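Search the boards
Enter keyword

Small shoe stand with a wavy lid, where do the clogs go?
Posted in June by gurkstead_hall

I picked up a little stand at the Zarno market for 24 dollars. It has a red wavy top with a yellow ball on one lower corner and a pink one on the other, two black twisted posts, and a black base underneath. The seller called it a shoe rack. My sister says it is a chair for a display shelf.
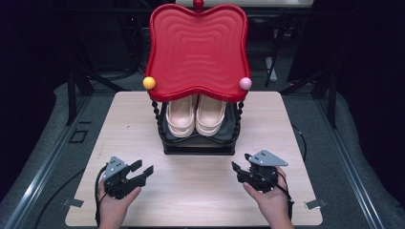 I want to keep one pair of pale clogs by the door and have the stand on the table there. Do they go on the black part, or is that going to scratch it? The finish is shiny and I would like it to stay that way. Also, how do people clean the grooves?

Starkow

I have used a similar one for 3 years. Shoes go on the black part, side by side. Mine has some fine scratches from grit, so now I do it in this order:

1. Take the clogs off the stand and set them down in front of it. Flip the heel straps forward so they don't catch on the posts later.
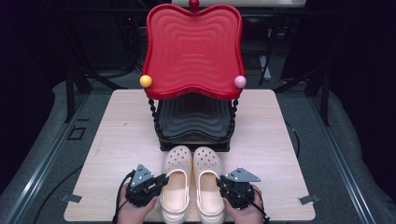 2. Brush the grooves with a dry paintbrush, working from the middle out. A cloth just pushes the dust down into them.

3. Tip each clog on its side and check the sole for small stones. Wipe it, then put the pair back — lift them in, don't slide them.

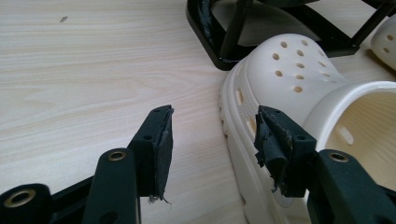
White clog on its side, next to the black stand.

Step 3 matters most if you come in off gravel. I do the whole thing on Thursday with the rest of the hallway and it takes a few minutes.

Sobczak91

Looks like a chair to me too. I'd put a plant on it.

doormat117

Cut a piece of thin felt to fit the black part and stop worrying about the shine. Trace the outline on paper first, the wavy edge is hard to get right by eye. Dish soap is fine for the red part — I have never used anything else on mine.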